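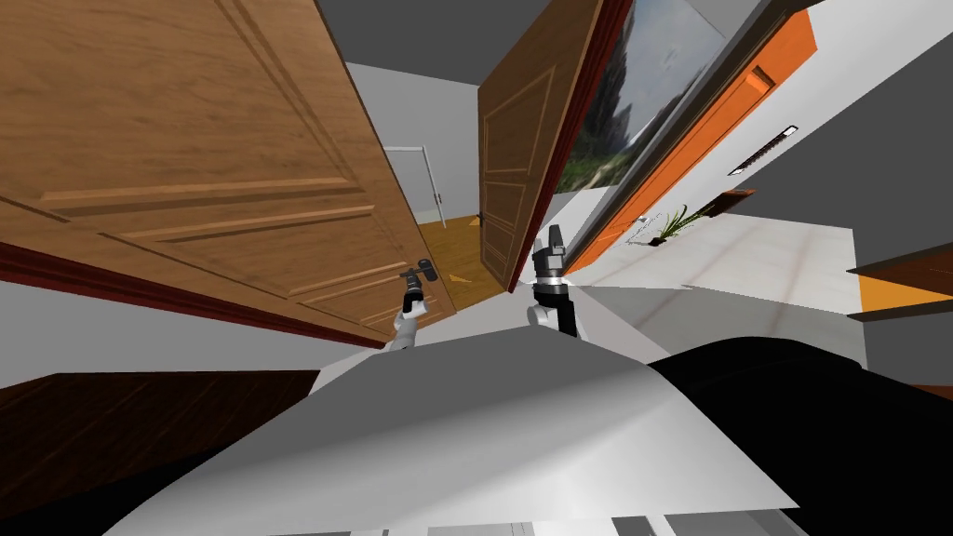

Can I get a copy of a police report if I'm not the victim?

Somebody broke into the house next to mine in Grisholm while the owners were away. An officer took my statement on the porch, I told him about the van, and that was the last I heard. I'd like to see what ended up in the report, partly because he spelled my name three different ways while I watched. The owners are friendly but they're busy with their insurance company and I don't want to bother them. Do I have any right to it, or do I have to be the one who got robbed?

Posted by Ruairí Keogh, Dec 14, 2024

Ruben Vanhove

You can ask for it, and you'll probably get part of it. In most states the front page of a burglary report (date, place, type of crime, a line or two about what happened) is open to anyone who fills out the form. The narrative, the witness names and anything about a suspect usually stay closed while the case is open. Your own statement is a gray area. Some departments will hand you a copy of what you said, others treat it as part of the investigation and guard it like the recipe for something.

Go to the records window, not the front desk. The front desk will send you to the records window anyway, after a wait. Bring your ID, the street address and the case number. If the officer gave you a card, the number may be written on the back in handwriting you'll need a second officer to read. 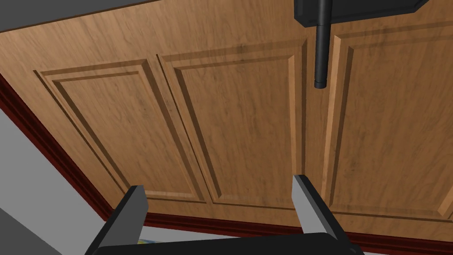
Expect a small fee. Mine was 2 dollars for the report and 19 for a "search," which consisted of a man named on the case turning around in his chair. It took up to 300 seconds, if you count the sneeze. If they refuse, ask for the refusal in writing with the section of the records law they're relying on. You may get a letter, or the report may suddenly become available.

As for your name, you don't need the report to fix that. Call the officer or the records clerk and ask for a supplement. They add a page with the correction and leave the original alone, so all the wrong spellings will be kept forever too.

plollwood_mike

they wont give it to you. I asked in April about a stolen trailer and the lady said come back when its closed. its not closed. I don't think anyone is working on it

Appiah

It depends on the town. Tririrora has an online request page and I got the front sheet that way without talking to anybody, with everything good blacked out. Check whether Grisholm has one before you drive over. And if you remember anything else about the van, tell the detective and don't wait on the paperwork. I left mine until I had the report in hand and by then I couldn't swear to the color.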